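Arbeitskreis Gästeführungen Dranbridge
Protokoll der Sitzung vom 23. Dez. 2022

Leitung und Protokoll: Hoi-yan Man

TOP 1 Rückblick
608 Gäste sind in diesem Jahr bei den Stadtrundgängen mitgelaufen, so viele hatten wir noch nie! Besonders die Abendrunde durch die Altstadt war fast immer ausgebucht. Großes Lob an alle Guides, auch für die Regentermine im Herbst.

TOP 2 Neue Tagestour nach Lestano
Die Probefahrt hat allen riesigen Spaß gemacht - der Uferweg und der alte Zollturm sind ein Traum. Der Bus hat 27 Plätze. Offen ist noch die Mittagspause: Das Gasthaus Honorato möchte die Teilnehmerzahl am Vortag wissen. Beschluss: Die Tour kommt ins Programm, einstimmig.
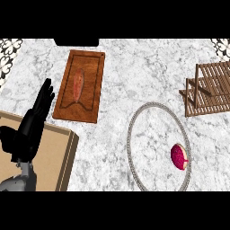 Bei der Abfahrtszeit gingen die Meinungen auseinander. 8 Uhr ist für Familien früh, dafür wäre man vor den Reisegruppen am Turm. Wir probieren zunächst 8.30 Uhr.

TOP 3 Faltblatt
Auflage 3.000 Stück, Angebot der Druckerei Restura liegt vor (712 Euro). Angenommen bei einer Enthaltung. Die neue Karte ist wunderschön geworden, nur die Haltestelle am Hafen fehlt noch.

TOP 4 Verschiedenes
Wer im Januar eine Winterführung übernehmen mag, meldet sich bitte bei Hoi-yan - gern auch zu zweit. Die Liste liegt im Büro aus.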